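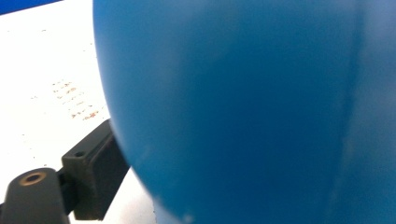
Tiveo in medium blue, seen from closer than you will ever need to.

Tiveo Rounds — blue

Darberg makes a good many things with corners. The Tiveo range is where we keep everything else. It consists of a ball and a lidded tub, both round and both in the same blue, which customers have variously called "cheerful", "a lot" and "the colour of my old PE kit". We call it blue. There was a longer name until September and it didn't fit on the label.

The finish is slightly matt. It takes the light softly, so the colour looks deeper in some places and hazier in others depending on where you stand and what your lamp is up to. If you want something you can check your hair in, please see the Nesau range.

The ball
Good for rolling, catching, sitting against and losing behind the sofa. It comes inflated, so the parcel is larger than you expect and weighs next to nothing. Couriers find this suspicious and may ask you what's in it. Rolls on any floor that isn't level, and you will find out which of yours are.

The tub
Holds pegs, crayons, building bricks, dog biscuits or the things from the kitchen drawer that have no other home. The large size takes 1,100 clothes pegs. We did this once, over a slow lunch, and will not be doing it again. The lid lifts straight off and goes back on any way round — one of the few real advantages of being a circle.

Marks and scuffs
Blue shows pale marks. A small whitish speck may be dust, a scuff or just the light, and we suggest wiping it before writing to us. Light smudges usually come off with warm water, a drop of washing-up liquid and a soft cloth. Don't use scouring pads, and don't use the green side of the sponge and tell us you used the yellow side. A Tiveo that lives on the floor will look a bit worn after a while. So does the floor.

Keep away from radiators, open fires and puppies.

Choosing between them
If it has to hold something, buy the tub. If it has to be thrown, buy the ball. We have had returns from people who did it the other way about, and we took them back with good grace the first time.

Price and delivery
Tub, large: 500 kr
Ball and tub together: 1,299 kr
Delivery is free on orders over 1,000 kr, so the pair travels for nothing and the tub on its own doesn't. Orders go out from our Ladefoged warehouse on working days. The ball can also be collected from the counter, although you may want to think about how you'll get it home on the bus.

Returns
Send it back within the usual period if you don't get on with it. Please empty the tub first.

Stock and prices last checked December 26, 2020. Spare lids are listed under Parts.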